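Search this site
Type and press enter

How to Season and Look After a Cast-Iron Skillet

Bare cast iron rusts easily and food sticks to it. Seasoning fixes both problems. It is a thin layer of oil that has been heated until it turns hard and bonds to the metal. Most new skillets come with one factory coat, and that coat is usually not enough for eggs or fish. The method below works for new pans, secondhand pans, and pans that have been left in the sink overnight.

What you need

Dish soap and a stiff brush
Steel wool, if there is rust
Canola, grapeseed, or other neutral oil with a high smoke point
Old cotton cloths or paper towels you don't mind ruining
Aluminum foil or a sheet pan for drips
An oven that holds a steady 450 degrees

Olive oil and butter are poor choices for the base coats. Flaxseed oil gives a handsome finish at first but tends to flake after a few months. I stopped using it.

Step 1. Strip or scrub

If the pan is new, wash it once in hot, soapy water. That takes off any dust from the warehouse and is all the cleaning it needs.

If the pan has rust, scrub with dry steel wool until you see plain gray metal, then wash. Light orange rust comes off in a few minutes. For heavier rust, mix equal parts white vinegar and water and soak the pan for 30 minutes at a time, scrubbing between soaks. Do not leave it in vinegar overnight. The acid will start on the iron once it has finished with the rust.

Thick, crusty build-up on the outside can stay if it isn't flaking. On the inside it should come off.

Step 2. Dry it completely

Wipe the pan with a cloth, then set it over a low burner for 5 minutes. Water hides in the pores and around the base of the handle. Towel drying alone does not get it out. Let the pan cool until it is warm but safe to touch.

Step 3. Oil it, then wipe the oil off

Put a teaspoon of oil in the pan and rub it over every surface – inside, outside, rim, underside, and the whole handle. Then take a clean cloth and wipe it all off again as if you had put it on by mistake. What remains is enough. A pan that looks shiny at this point has too much oil on it and will come out sticky.

Step 4. Bake

Start the oven at 300 degrees and put the pan in for 8 minutes. Take it out with a thick mitt and wipe it once more, as the heat will have brought some oil to the surface. Turn the oven up to 450, put the pan back in upside down, and bake for one hour. Foil on the rack below will catch drips.

Turn the oven off and leave the pan inside until it cools. Open a window, since there will be some smoke.

Step 5. Repeat

One coat is thin. Three or four coats make a pan you can use right away. The color goes from gray to bronze to brown and gets darker with cooking. A brown pan is not a failed pan. Patchy color is normal and evens out with use. 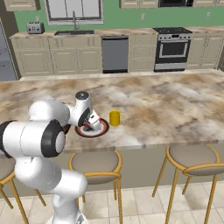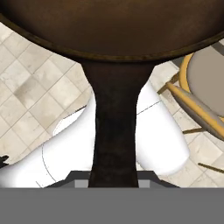

Second picture: a skillet with a mottled brown cooking surface and a darker rim.

First meals

Cook fatty things first. Bacon, cornbread, shallow-fried potatoes, and grilled cheese all help. Leave tomato sauce, wine, and anything with a lot of lemon for later, when the coating has built up. Eggs are a fair test after a couple of weeks. Preheat the pan slowly on medium-low, add butter, and wait for the foam to settle before the eggs go in.

Everyday cleaning

Clean the pan while it is still a little warm. Hot water and a brush will do for most meals. A small amount of dish soap is fine. The old warning against soap comes from the days when soap had lye in it.

For stuck food, pour in a cup of water, bring it to a simmer, and loosen the bits with a wooden spatula. Coarse salt and a paper towel also work. Never use the dishwasher, and never run cold water into a hot pan. Cast iron can crack.

Dry it on the burner, rub in a few drops of oil, and wipe until it no longer looks wet. Store it somewhere dry. If you stack pans, put a paper towel between them.

Common problems

Sticky surface: too much oil. Bake the pan upside down at 450 for another hour. If it is still tacky, scrub and start again.

Flakes in the food: old coats are lifting, often from being put on too thick. Scrub the loose parts, wash, and add two thin coats.

Small rust spots: rub with steel wool, dry, and oil. You don't have to redo the entire pan.

Metallic taste: the coating is too thin for acidic food. Move the food to a plate or bowl as soon as it is cooked, then add another coat.

Wobble on a flat stove: the base is warped. Seasoning will not help. Use the pan in the oven or on a gas burner.

Rancid smell: old oil that was never baked on. Wash with soap, dry on the burner, and bake one new coat. This mostly happens to pans that sit unused – store those with no loose oil on them.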